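Kerninance hand-held gripper kit: was it worth the money?
Reviewed by Ans Dijkstra, Wed 19 September

I have been putting off writing this because I wanted to be fair to the thing, and I was in a right mood with it for the first fortnight. We are a small outfit that teaches robot arms to do household jobs, and this spring we had to decide whether to spend our equipment money on another arm or on hand-held grippers, which a person simply carries about while doing the task. We went for the grippers, two of them, and I'm very glad we did, though I would plan the spending differently if I had it to do over.

What we paid

The kit came to 1434 euros for the pair, with cases and chargers. Smits quoted us a little less but couldn't deliver until November, and the Prokano set (lovely hinges, I was sorely tempted!) was well over what we had. Delivery wasn't included and neither were the spare finger pads, so do read the quote right to the bottom before you sign anything. I didn't, and had to go back and ask for another 64 euros, cap in hand.

In the hand

It's comfortable, I'll say that first. The grip suits my smallish hands and it suits my colleague's great big ones too, and after an afternoon of folding tea towels and putting cups on shelves I had no more than a slightly tired wrist. The trigger is light and springs back nicely. What I don't love is the strap, which works itself round if you are reaching upwards a lot, and I have taken to tucking the loose end under itself.

The pads wear faster than the shop page suggests. Ours wanted changing after 42 sessions, and if you work with anything rough you will get fewer. They are easy to swap, mind you, and you don't need any tools.

Setting up and finding room

My biggest mistake in the budget was forgetting the room. A gripper takes up next to nothing, so I put nothing down for space, shelving or trolleys, and then of course everything you want to practise on has to live somewhere as well. We have ended up working among our own belongings: the arm base with its marker panel, a folding chair, metal appliances stacked one on the other, an open cardboard box, a spray bottle with a blue trigger. It all gets shuffled along whenever we start something new. I would now put a good slice of any equipment budget towards storage before ordering a second gripper, dull as that sounds, and I'd measure the floor with the furniture still in it.
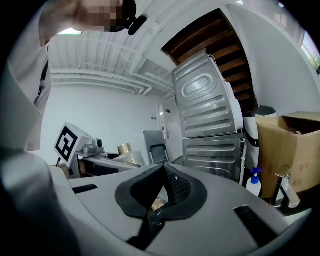 Help from the seller

Kerninance answered my emails within a day or so, and kindly too, even the one I sent twice. The printed guide is thin. I got much further with the one Ostetti puts out for its own gripper, as the charging and cleaning advice carries over well enough.

Would I buy it again?

Yes, I would, but I'd start with one and a box of spare pads, use it for a couple of months and then see. If you already have an arm and a bit of elbow room, it's a friendly way to get more done. Four stars from me, and it would have been more with a better strap.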